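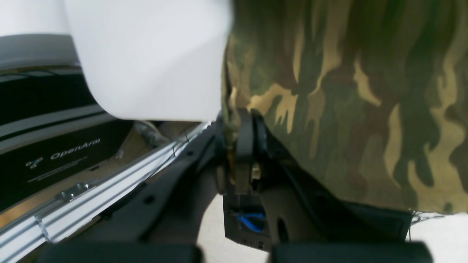
Girard workshop members asked, after the first draft of this guide was circulated, that the cloth-handling section be placed ahead of the section on rigid parts. Their comment reads in part: "Most of us arrive with fabric in hand, and the present order sends us to page 70 before we may begin." The order has been changed accordingly, and the former Section 6 is now Section 4.

Section 4. Setting Up the Arms for Cloth Handling

4.1 Scope

This section applies to the two-arm bench at the Cuvcombe shared workshop and to home builds made from the same plans. It covers the mounting check, the wiring check, finger adjustment and the first grip on fabric. Teaching of longer motions is covered in Section 5.

4.2 Before You Begin

Builders shall have completed Section 3 and recorded the zero position of every joint. The following are required:

Hex keys from the Skusby kit
One test cloth, hemmed on at least one side, no longer than 60 cm
The Trultent control program, installed and licensed to the bench computer
A notebook or the bench log

CAUTION: Keep the power switch within reach of the operator at all times. Hands must be clear of both arms whenever the motors are enabled.

4.3 Mounting Check

1. Switch off motor power at the supply.
2. Grasp the base of each arm and attempt to rock it. Any movement at the rail must be corrected before continuing.
3. Tighten the bracket bolts in an alternating pattern. Do not force them.
4. Inspect the rail grooves for chips and loose hardware. Remove anything found.
5. Confirm that the base plate lies flat on its supports.

Note: Rails cut at home are often slightly out of square. A thin metal shim under the bracket is acceptable. Folded paper is not.

4.4 Wiring Check

1. Follow each cable from the gripper back to the base by hand.
2. Leave enough slack at every joint for full travel. With power off, move the joint slowly to both ends of its range and watch the cable.
3. Seat each connector fully in its port.
4. Secure loose wires away from the fingers and from the area where cloth will hang.

CAUTION: Cloth may catch on an exposed wire and pull a connector out without any visible sign at the gripper. If a joint stops responding during cloth work, switch off and check the connectors first.

4.5 Finger Adjustment

1. Open the control program and select the gripper to be adjusted.
2. Enable the motors and close the fingers at the lowest speed setting.
3. Check that the tips meet evenly. If one side touches first, switch off, loosen the finger fastener a quarter turn, align the finger and tighten again.
4. Set the closing limit to 346 on the program's position scale. Builds with thicker finger covers will need a lower value - adjust in small steps and record the result.
5. Set the force limit to 200. Do not raise it to hold a slipping cloth. Review the grip position instead.

4.6 First Grip on Fabric

1. With the motors disabled, drape the test cloth so that a fold or edge is easy to reach from below or from the side.
2. Enable the motors and bring the open gripper up to the cloth slowly.
3. Close the fingers on a single fold. A pinch near the edge is preferred for the first attempt.
4. Hold for ten seconds, then raise the arm a short distance.
5. Lower the arm, open the fingers and confirm that the cloth releases freely.
6. Repeat with the second arm while the first remains parked.

Note: Patterned cloth is acceptable for grip tests. For work that relies on a wrist camera, refer to Section 7 regarding lighting and background.

4.7 Record

Enter the closing limit, force limit and cloth type in the bench log under the arm's label. Home builders should keep the same record with their joint zeros.

Revised August 7, 2020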